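Foditz list: Re: Oiling the old bench tops
From: Hanne Pelkonen
Date: 28/01/2019

Gregor Menzies wrote:

> Hi all, has anyone on the list had a go at raw linseed on a softwood top?
> I've got the long bench out of the Hirkport hall in my shed and it's
> thirsty as anything. Lamont reckons I should varnish it and be done, but I
> hate that plastic look. Also, how many coats before you stop? I've got
> 500 mL in the tin and don't want to drive back to town for more.
>
> Gregor

Oh Gregor, please don't varnish it! I've been hoping someone would rescue that bench for years, and I'm so pleased it ended up with you (and not on the bonfire pile, where I last saw it).

Raw linseed is lovely stuff but slow. I did our kitchen table with it and we ate off our laps for ten days. These days I use tung oil cut with citrus solvent, half and half for the first coat and then a bit less solvent each time. It soaks in beautifully, the colour comes up warm, and if somebody puts a hot mug on it you just rub in a bit more oil and carry on.

Sand to 180 and no finer, or the oil sits on top and goes gummy. I learned that one the hard way on a sideboard. And wipe off everything that's still wet after half an hour, even if it looks like it wants to stay. It doesn't!

As for blotches, I wouldn't fight them. Pine and fir always take oil unevenly, and I've grown very fond of a top with a bit of weather in it.
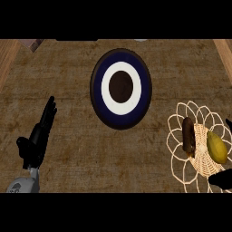
Will 500 mL be enough for a long bench?
Three coats on one side, easily, if you thin the first one, but you'll want a second tin for the underside and legs.

Do the underside, by the way. I skipped it on my first bench and by May the whole thing had cupped like a potato chip. One thin coat underneath is plenty, and any old brush will do.

Rags: lay them flat outside on the fence or drop them in a bucket of water. Never bunch them up in the shed, they can heat up and catch fire all by themselves.

Fistia, my neighbour's place on the corner, had 5 litre tins of tung marked down last week, if a few of us want to split one. I'd happily take a litre, and I've got clean jars. Gregor, bring the bench to the next get-together if you can fit it on the ute, I'd love to see the grain on it!

Hanne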